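About Drumport

Drumport builds and supports two-handed robot workcells for colleges, research labs and small manufacturers. We design the hands, assemble the cells and train the people who will run them. Our shop is on the ground floor of the old cannery building in Plultau, and everything we ship leaves from there.

We started as a repair business. For several years we fixed grippers and wiring looms for packing lines in the area, mostly food and garden supply. Customers kept asking for a small cell they could use to try out a handling job before committing a whole line to it, and we could not find one to recommend. We built one for a local bakery, then a second for the college up the road, and by the following July we had stopped taking general repair work.

What we make

Kornus is our main product. It is a bench-mounted pair of arms with jointed hands, supplied with a controller, a stand, spare fingertips and a printed manual. The cell runs from an ordinary wall outlet and two people can set it up in an afternoon. We have 37 Kornus cells in the field at the moment, most of them in teaching labs.

The hands are the part we get the most questions about. Finger segments are held with standard screws, and a worn fingertip can be changed at the bench with the driver in the kit. We stock parts for every version we have sold, including the first one.

Tai is the software that comes with it. An operator guides the arms through a task, Tai records the movements, and the recordings can be replayed, trimmed or exported for training a model. It runs on Linux. There is no annual licence fee for cells bought from us, and recordings stay on the customer's own computer unless they choose to send them to us for help with a problem.

Who we work with

Community colleges and trade programs make up the larger part of our orders. The rest are university groups and a few companies that want to know if a picking or packing job is practical before they spend money on it. For those companies we offer a paid trial: send us up to 15 sample items and we will run them on a cell in our shop, then return the recordings with a written report. If the job is a poor fit for our hands, the report will say so. Very small, slippery or heavy things are still better handled by other equipment – we keep a list of firms we can refer you to.

Training and support

Each cell comes with 2 days of training, at your site or ours. The first day covers safety, setup and basic maintenance. The second is spent on recording tasks. After that, support is by phone and email for as long as you own the cell, and calls are answered by the same staff who do the assembly.

We also maintain a library of more than 400 recorded practice tasks, which owners can download and use in class. They begin with single objects and move on to jobs that need both hands in turn. Toy fruit and a plastic plate are standard items for the early ones – the shapes vary enough to make a student think about where each finger and thumb should go, and replacements are cheap.
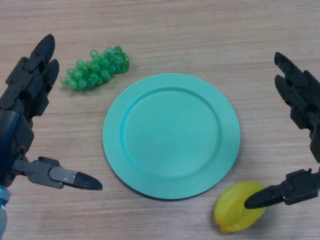
Visiting the shop

Visits are by appointment. Please wear closed shoes and allow an hour if you would like to try the controls. Parking is behind the building, off the lane.

Page updated 4/18/23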